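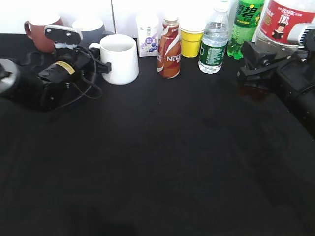
Wemby mounting plate for the gripper, two months of use

I bought the plate in February for our cell with two arms. It cost 329, with bolts in the box. Setting up took one evening, mainly because the Clolitz manual gives the torque only on the last page. After up to 1,000 grips on mugs and bottles I checked the bolts again and one was a little loose – I tightened it and wrote the date. The cables are still my worry, they make big loops on the cloth. Clips are sold separately. Four stars.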